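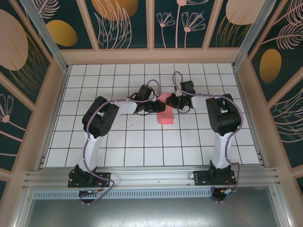
El derecho a reparar lo que compramos se discute casi siempre en términos de precio: cuánto cuesta la pieza, cuánto la mano de obra, cuánto el aparato nuevo. A mí me interesa más una cuestión previa, la de si el objeto se deja mirar. Un cable de color lavanda que corre por fuera de unas piezas blancas, sujeto con pequeños clips también blancos, se puede seguir con el dedo de una punta a otra. En mi lavadora, una Fernero comprada hace 6 años, no hay un solo cable a la vista, y para llegar al primero hay que desmontar la tapa, el panel y una moldura pegada que se rompe al sacarla.

La moldura se rompió. Pedí el recambio y me dijeron que solo se vendía con el panel completo, por 400 euros. Una lavadora nueva de la misma gama costaba 667. El técnico, un hombre correcto que llevaba el catálogo de De Graaf en la furgoneta, me aconsejó no gastar más dinero en ella. Tenía razón en las cuentas y creo que las cuentas están mal planteadas.

Quien diseña un electrodoméstico decide también quién podrá abrirlo. Un tornillo corriente deja la puerta abierta a cualquiera con paciencia. El pegamento la cierra, y la cierra incluso para el profesional, que tarda el triple y cobra en consecuencia. Después se nos dice que reparar no compensa, como si fuera una ley de la naturaleza.

Frida Thygesen, con quien compartí taller varios años, me discute este punto. Sostiene que el comprador quiere superficies lisas, fáciles de limpiar, y que un aparato con las tripas fuera no se vende. Es verdad que nadie quiere grasa en los conectores de la cocina. Pero entre el cable expuesto y la carcasa sellada hay mucho terreno: una tapa con cuatro tornillos, un esquema impreso en el reverso, un conector que solo encaja de una manera. El hervidor Flasel de mi madre traía las tres cosas y era perfectamente liso.

Se habla mucho de etiquetas y de índices de reparabilidad. Me parecen útiles, aunque insuficientes. Yo pediría algo más modesto – que el manual incluya el despiece, que cada pieza se venda suelta y que el precio de esas piezas figure en la tienda, al lado del precio del aparato. El comprador decidiría entonces con los datos delante.

La lavadora sigue en casa, con la moldura sujeta con cinta. Lava bien.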